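How to recover an arm that has stopped with its gripper behind the pot

Last changed 6/26/21

We run a toy kitchen as a test rig for small arm jobs: moving the pot, opening and closing the oven door, reaching into the shelf. The kitchen is light, it is not fixed to anything much, and the arm is a good deal stronger than it is. In March we had a stop that turned into a damaged backsplash, and most of the damage was done after the stop, by the person clearing it. That was me. These are the steps we use now.

They are written for our cell at Skendale, where the arm is run from the Dulent controller software. Menu names will differ on yours, but the order should be the same.

What the fault looks like

The arm reaches over the worktop towards the hob, goes down behind the pot and halts. The screen shows a following error on the wrist joint, sometimes with a force warning just before it. The arm holds its position with the motors on. It looks calm and it is easy to think it has finished its move. It hasn't. It is still trying to reach a target it can't get to, and if you clear the fault it will try again straight away.

Ours had a target height that was 10 mm too low. The kitchen had been moved for cleaning and put back slightly tilted, and the taught positions had not been checked afterwards.

Before you touch anything

1. Press the emergency stop. Do this even if the arm is already still. A fault stop and an emergency stop are two different things, and only the second one takes the drive power off.

2. Wait for the brakes. On our arm there is a click from each joint. Give it 5 seconds after the last one.

3. Write down the fault code and the joint angles from the screen. They are lost when you reset, and you will want them later.

4. Look at where the gripper is, from the side as well as the front. From the front, the pot and the hood can hide how close the fingers are to the panel behind. 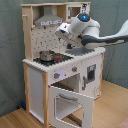 Ghada Fakhoury would add a step before all of these: close the oven door if you can do it without reaching under the arm, and if you can't, leave it and stand to one side of it. She caught her shin on the door during a recovery and grabbed the worktop to steady herself, which pushed the whole kitchen towards the gripper.

I have not made that a numbered step, as on some jobs the door has to stay as it is so the program can pick up where it left off. But check it before you walk in.

Getting the arm out

5. Take the pot away if it is free. If a finger is resting on it, leave it where it is. Pulling it out sideways loads the finger, and when it comes loose the wrist can drop.

6. Do not release the brakes by hand unless somebody is holding the forearm. This is the mistake I made. I released the wrist brake to swing the gripper clear, the arm sagged, and the fingers went down the printed panel and left two long scratches in it.

7. Set the mode switch to manual and the speed to the lowest setting. Then release the emergency stop and power the drives back on with the enable switch held halfway. Keep clear of the space between the arm and the kitchen.

8. Clear the fault, then delete the remaining move from the queue before you jog. On Dulent this is under Program, Cancel motion. If you miss this out, going back to automatic can send the arm to the old target.

9. Jog straight up first, in world coordinates and not joint by joint. Moving one joint turns the gripper as well as lifting it, and there is no room to turn beneath the hood. Use small steps. Stop as soon as the fingers are higher than the pot.

10. Check the height under the hood, then jog back the way the arm came in. Take it all the way out past the end of the worktop before you switch mode.

Finding the cause

Compare the joint angles you wrote down with the taught position. If they differ only at the wrist, the gripper has probably touched something. If they differ at several joints, look at the load setting. We once had 900 g entered for a gripper and tool that came to a good deal less, and the arm was drifting upwards on every reach.

Then check the kitchen itself. Put a level on the worktop and measure from the arm base to both front corners. Ours now stands against two stops screwed to the floor, made up from Sarkar angle bracket, so it can only go back in one place.

Last, run the job in manual at low speed with the pot off the hob, then again with it on. If both go through, return to automatic and stay by the stop button for the first full cycle.

If the fault comes back on the same day, leave the arm off and ring the Drollton workshop. Don't raise the force limit to get past it. I know it works, and it is also how the first hood got bent.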